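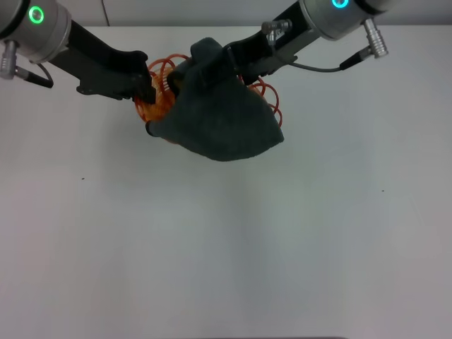
Two arms with a gray cloth and an orange spring toy at the Drondutlow open day in Kumcombe.

Drondutlow opened its Kumcombe workshop to the public on Sun 6 June, and 674 people came through the doors between ten and four. The company builds and trains two-armed robots for sorting and packing work. It had not held an open day before.

Visitors were taken through in groups, starting in the parts room and ending at the demonstration table. Most of the questions were asked at the table, and several groups stayed past their time slot.

The robots there work in pairs of arms over a plain white surface. Each arm ends in a black gripper, and there is a lighted ring on the wrist, green on one arm and blue on the other. Staff handed over items from a bin and the arms were set to pick them up, move them and put them down. Cloth and springs were the items people asked to see again. A box keeps its shape when it is gripped. A towel does not, and a coiled spring toy stretches and catches on whatever is near it. Put the two together and the arms have to deal with both problems at once.

Lensa Assefa, who runs the training group, told visitors that soft items take up most of her team's time. The team has recorded 2,654 practice runs with fabric so far this year. She said a fair number of those ended with the item on the floor, and that the failed runs are kept along with the good ones.

"People expect us to show the fast jobs," Assefa said. "We wanted to show what we are working on now, and that part is slow."

Some visitors did find it slow. One man from Vadstead timed a pick on his watch and said he could have emptied the whole bin by then. Assefa agreed with him. Speed comes later, she said, after the grip is reliable.

Children under 12 could try the hand controls at a second station, using foam blocks. The line for this was long all afternoon and some families left without a turn. Drondutlow says it will set up two control stations next time and hand out numbered tickets.

Parking was also a problem. The lot holds 100 cars and was full before eleven. Overflow parking was opened behind the Hajji building across the road, but the signs did not go up until noon.

A second open day is planned for November, with room for 2,000 visitors over two days. Entry will be free again, but groups of more than six will need to book ahead. School groups can ask for a weekday visit by calling the front desk. The workshop is on the ground floor and there is step-free access from the lot.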